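Choir and strings out of balance on the Matemer recording – is it me or my speakers?

Forum: Choral and Vocal > Recordings

altolinje
Posts: 2742
Thursday, 7:12 pm

Hello all. I have now listened to the new Matemer Chamber Choir album four times, and I would like to ask for your opinion, because I can't decide if I like it.

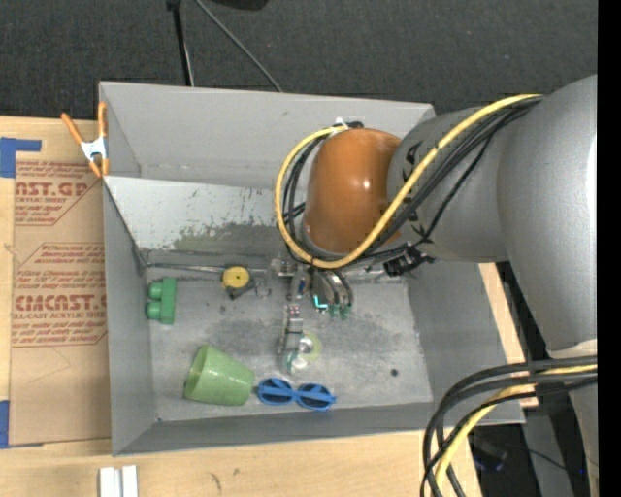

The main work is the Keogh Requiem, in the version with string orchestra. I sang this piece in my old choir, second alto, so I know it from the inside. The singing is very good. The sopranos have a clear sound without too much vibrato, and the tuning in the Agnus Dei is nearly perfect. But the strings are so close to the microphones that I lose the text. In the Offertory I had to take out my score to know which verse we were in, and I know this verse by heart!

Does anyone hear the same? I listen on small speakers in the kitchen and on old headphones.

bassoprofondo_ish
Posts: 611

I hear it too, mostly in the second half. The cellos eat the basses for breakfast. As a bass I take this personally.

The Sanctus is fine though. Whoever mixed it must have moved a fader there.

quillwort
Posts: 88

Disagree. I think this is the first recording of the Requiem where the strings get what the composer wrote for them. On the old Keneck disc they sound like they are playing in the next building. Keogh marks the violas forte in the Offertory and the choir only mezzo piano. So if you can't hear the words, blame the page.

altolinje
Posts: 2742

Thank you, quillwort. I looked in my score and you are right about the violas. But the choir has mezzo piano with an accent on every first syllable, and these accents I don't hear at all. In our concert the conductor asked us to speak the consonants before the beat, almost too strong, and people in the last row told us they understood the Latin. So I believe it is possible to have both.

I should also say that I like the Keneck disc very much, maybe for sentimental reasons. It was my practice recording for one whole winter.

tenor_on_loan
Posts: 2600

Where was it recorded? That church in Bekar has a very long echo. I sang there once and our final chord was still going when the conductor had put his arms down. If you place the microphones far back in that room you get soup, so the engineer may have gone close on purpose.

bassoprofondo_ish
Posts: 611

Booklet says Bekar, yes. Recorded in April.

quillwort
Posts: 88

Then I think they did well. Dry strings and a slightly cloudy choir is a better deal than everything cloudy. And try it on real speakers before you judge, kitchen speakers make the middle of everything too thick.

altolinje
Posts: 2742

This is fair, but I think a choir recording should also survive a kitchen. Most of us listen while we are cooking.

Tonight I tried it at my sister's home, where there are bigger speakers. It is better – the basses came back, bassoprofondo_ish will be happy – but the Offertory is still difficult. The altos have the melody for seven bars and I could follow it only because I know where it goes. My sister doesn't know the piece and she thought that it was an instrumental passage.

pagina_vuota
Posts: 35

I bought the album for the three motets at the end and haven't reached the Requiem yet. The motets are without orchestra and the words are very clear. The second one is so slow that I don't understand where they breathe.

tenor_on_loan
Posts: 2600

Staggered breathing, and probably a lot of edits.

altolinje
Posts: 2742

I forgot to mention the motets, sorry. They are for me the best part of the disc. The second one is slow, yes, but the line never falls down, and the low altos have a warm color which I would like to have myself.

If somebody has the organ version of the Requiem on a recording, please write the name of the choir. I have found only one, and it is without the Offertory.

quillwort
Posts: 88

There is one from Keneck too, same choir as the old disc, different conductor. The Offertory is on it. The organist is not shy either, you have been warned.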